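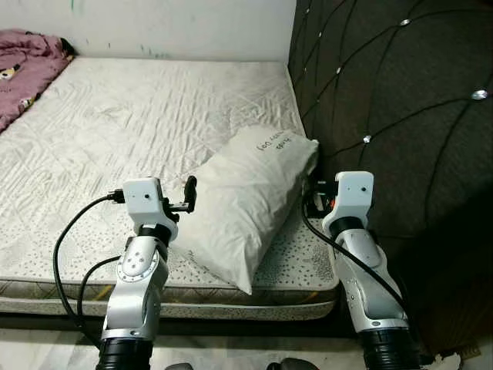
3.2 Sampling of households

The survey covered rental units in two districts, Brullen and Udell, where furnished and part-furnished leases are both common. Addresses were drawn from the municipal register in November, and 717 tenants returned a complete questionnaire. Units occupied for less than 23 weeks were excluded, as their tenants could not report on a full heating period. Dust was collected from the sleeping surface in a subset of 200 units, using the nozzle and filter holder specified in the Mridha protocol. Filters were sealed on site and stored frozen until extraction.

Figure 2 shows a sleeping surface of the type coded as "floor-level, uncovered" in Table 4. Surfaces raised on a frame or slats were coded separately. Where bedding was present it was removed before sampling and its fiber content noted – mixed fabrics were entered under the main fiber.

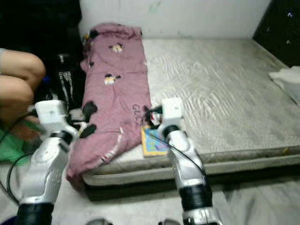 Figure 2. Mattress placed directly on the floor.

Allergen concentration was modeled on the log scale with district, floor level, and reported airing frequency as fixed effects and building as a random effect. Indoor humidity was logged at hourly intervals with Patport sensors mounted on an interior wall. After removal of gaps, the median logger contributed 3,036 readings. Units whose loggers stopped early were kept in the model if at least half of the planned period was covered.

Airing frequency was self-reported and is likely overstated. A sensitivity analysis with this term dropped is given in Section 4.3; the district effect changed little, while the floor-level coefficient became larger and its interval wider.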